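Review: the Andurden two-arm bench cell, after our first months with it

Posted 19th December

We are a small repair and refurbishing shop in Gostbridge. A big part of our work is small electronics that people send back: headphones, earbuds, chargers, now and then a toy. Somebody must open every case, take the pieces out, look at them and put them back. I wanted to know if a bench robot could take over a part of this, so in March we ordered the Andurden cell in the two-arm version. I paid the normal price and the seller has not seen this text.

What you get is two arms on base plates, two grippers, a camera for each wrist, an enclosure of panels on aluminum profile, and the control software, which is made by another company, Pirnix, and comes with its own license. Ours was delivered on one pallet. The assembly took two of us a long day and a short morning. The manual is good for the mechanical part and poor for the wiring. There is a drawing of the left base with its board and connectors, but the drawing of the right base is only the same drawing turned around, and the cables do not go the same way. We lost an hour there.

The enclosure I like very much. The panels are a pale lavender color, which I found strange in the catalog, but it is calm to look at and the cameras have no trouble with it. The profile is standard, so you can hang your own things on the rails. We put wire baskets on ours. Please check the reach of the arms first, because on our first try a basket hung too low and the elbow touched it when the arm folded back.

The arms are quick enough for our kind of work. They are not quiet. At low speed there is a thin whistling from the joints, and a person sitting beside the cell all day will notice it. The cable hoses are my main complaint. They are thick and make big loops at the shoulder and at the wrist, and when both arms work close together you must plan the movement so that the loops have room. I wrote to support about a shorter hose and received a polite answer that it is being considered.

The grippers are simple, with two fingers, parallel. For round and smooth things, such as a charging case, you have to set the closing force with patience. Too little and the case turns between the fingers, too much and it jumps out. In our first proper test we ran 214 pick-ups with mixed small items and 70 of them needed a second attempt. After I adjusted the force and lowered the approach speed, the result became clearly better, but I did not repeat the full test, so I will not give a number for it.

Teaching a new task is done by guiding the arms and recording. I needed 40 recordings before the cell could handle earbuds in a way that I trusted. Mabula, the other system we looked at, promises fewer, but it has only one arm, and for cases with a lid I want two.

Small things I would change:
The tabletop is sold separately.
The license for the software must be renewed every year, and the reminder comes only 5 days before.
The spare fingers have a different screw than the original ones.

Would I buy it again? For a shop with many small returns, yes, if there is one person who likes to sit with it and adjust. For a shop that wants to switch it on and leave, I would wait for the next version. 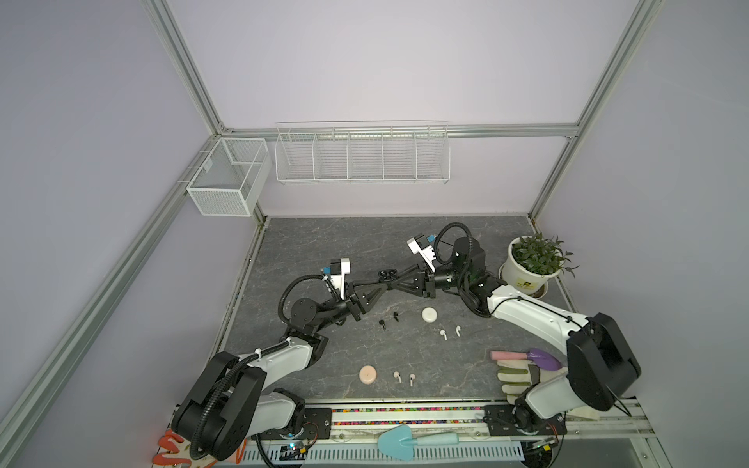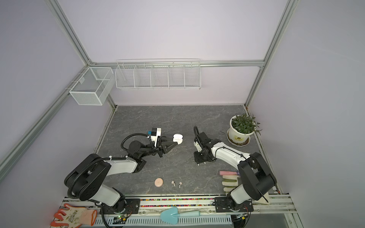
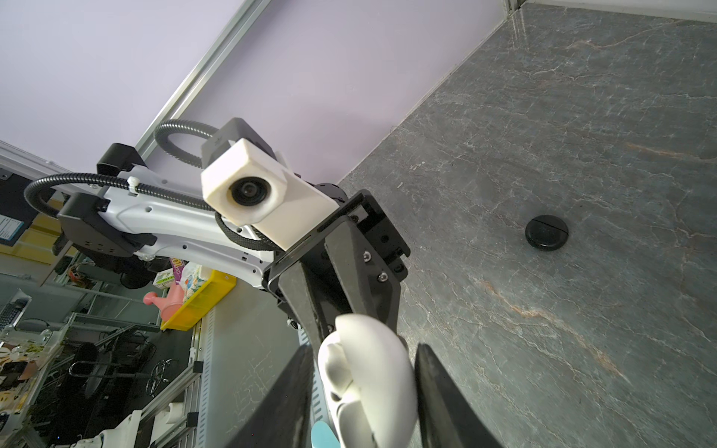
Photos: the author, Gostbridge

The wrist cameras are included in the price of the two-arm version. With the single-arm version you pay extra – ask for this in writing before you order. Delivery to us took five weeks, and the customs papers were already complete.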